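What the House Is Called

The registrar of house names in Plakmont works from a desk at the back of the post office, between the parcel scale and a rack of seed packets. She asked not to be named herself, a request she admits is a bit rich coming from her.

In Plakmont, a house gets a name before anyone sleeps in it. The family gathers at the front door, the oldest person present says the name three times, and someone pours a cup of salted water over the step. After that the name belongs to the building, whoever buys it.

"People think they get to choose," she says. "They get to suggest. The street has opinions."

Her ledger holds 276 names, of which 12 are versions of Falach, an old word for a place where something was hidden. I asked what was hidden. "Money, they'll tell you. My grandmother said it was mostly turnips."

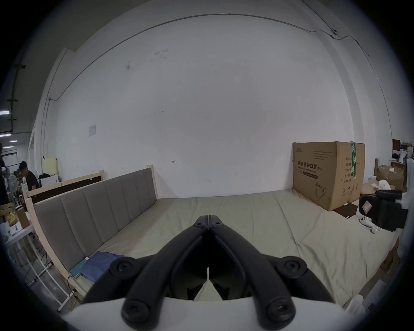
The first night

The second half of the custom happens indoors. The owners must sleep one night under the new name with no lamp lit, and in the morning report any dreams to the neighbors. A bad dream lets you go back and try another name, once.

"We had a couple who dreamed for 10 days straight," she says. "I told them one night counts. They'd wanted something with a view in it, and there's no view. It's a feed store."

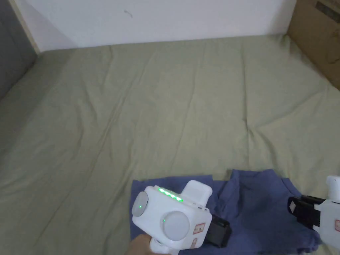
She is less patient with Dranum, the next town over, where they drop the salted water and use cider. She calls this "a party with paperwork." Dranum, for its part, claims the cider is older, and has a carved doorstone to prove it. She has seen the stone. She thinks the carving could be a jug, or a goose.

Renaming is where things get sour. A house can lose its name only if the door has stood unopened through a whole February, and even then it takes the signatures of everyone on the street. One house, Dhanial, has been fought over for 40 years by two branches of a family who agree it should be changed and can't agree to what.

"So it stays Dhanial," she says. "Both sides hate it. They get their mail there just fine."

And her own house? It was named before she bought it, for a previous owner's mule. She applied to change it when she first moved in, and the street said no.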